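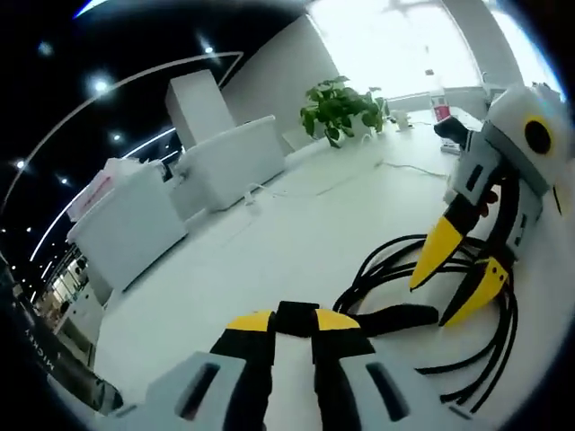
Taranach Street workroom: the long table

Gallery last updated Sun 10 December

We were promised that one big white table would sort the room out. I had my doubts in June and I still have them. A table this long doesn't get cleared, it just gives the clutter more room to spread.

The plant
Big heart-shaped leaves, white pot, far end. Supposedly good for concentration. I have yet to notice any, but it does look well and it's the one thing up there I wouldn't move.

The cup
Small, white, next to the plant. Brekke sell a set of coasters for this table. We did not buy the coasters.

The cables
A thick black coil of them, loose ends and all, plus a thin one straight across the middle. The Proneck cable tray was meant to deal with this. It is still in its packet, order 1382, and the instructions run to more pages than I care to read.

The seat on the left
White, like the table, with a thin white cable looped near its base. White cable, white furniture - somebody thought that would hide it. I'm not convinced.

The red and white thing at the back
It has a spot near the far edge and seems to be keeping it. Raltance say a shelf would help. They also sell shelves.

Back to room 203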